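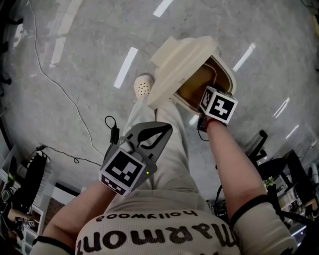
Re: [floor-kit] gripper 2 dropping out, what did you lot do?

Quick one before I lose the afternoon again. Answers under Ruba's bits.

On Wednesday Ruba Kassab wrote:

> Ours keeps losing the cube when the wrist turns past a certain point. Jaws feel stiff as well. Did you re-glue the mount or swap it? And what are you doing about cables, Trudy says yours are worse than ours.

Cube first. Not glue. It was the mount screws, both backed out a bit, so the cube was rocking on the housing. Took them out, cleaned the threads, dab of threadlock, back in. Left it overnight. Then redid the offset, because the old numbers are rubbish once you've had it off. Kirsty forgot that step on the first one and we binned 1,026 samples. Sorry Kirsty.

Wrist cube is a diferent story, thats just the strap stretching. Tighten it while the hand is in the position you'll be working in, not hanging by your side.

Stiff jaws: fluff. Take the plates off, brush out the slots, dry brush only. No oil!! Ataahua tried oil on the Noguchi set and it picked up every hair in the building. 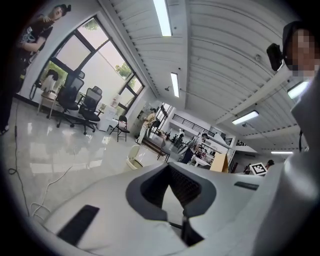

Cables, yes ok, Trudy is right. White ones are all over the floor and I keep meaning to run them along the wall. For now:

- loop the gripper lead once round the forearm before it goes to the floor
- plug end taped, not dangling
- chairs pushed back before you start, castors eat leads

Also check the lid job with the gripper in the left hand AND the right. Gripper 2 was fine in one and dropping frames in the other, turned out the lead was pulling at the connector on the bend. New lead from Skiltside, 12 quid, fitted in five minutes. Last long run after that gave us 3,690 samples with no dropouts so I'm calling it fixed.

Still not sorted: the light reflections off the floor. Tracker sometimes locks on to nothing for a second. Hằng Vi reckons turn the exposure down, I've not tried it. If anyone on the Roretti kit has a setting that works pls post it.

Ruba, do you want our spare mount? Its in my drawer, can post it tomorow.

Must run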